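2024-05-18

We signed! Zarel is officially part of Pliltix as of last night, and I still can't quite believe I got to work on it from the first call. Elango rang me at dinner to say the last signature page had come in, and I did a little dance in the kitchen. There were 2217 documents in the data room by the end, and I think I opened most of them.

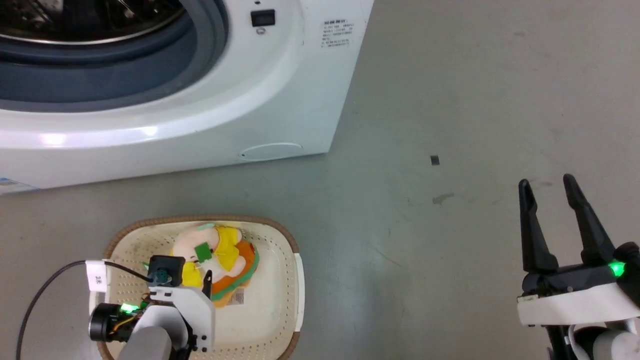 Faustine was wonderful all week. She caught the mistake in the earnout on Tuesday (my mistake, a wrong cell in the model) and just fixed it with me — no fuss at all. I learned more about working capital in those two hours than in all of January.

Mathis already wants me on the next one, a small payroll software company. I said yes before he'd finished asking! Sleep first, then call Mom.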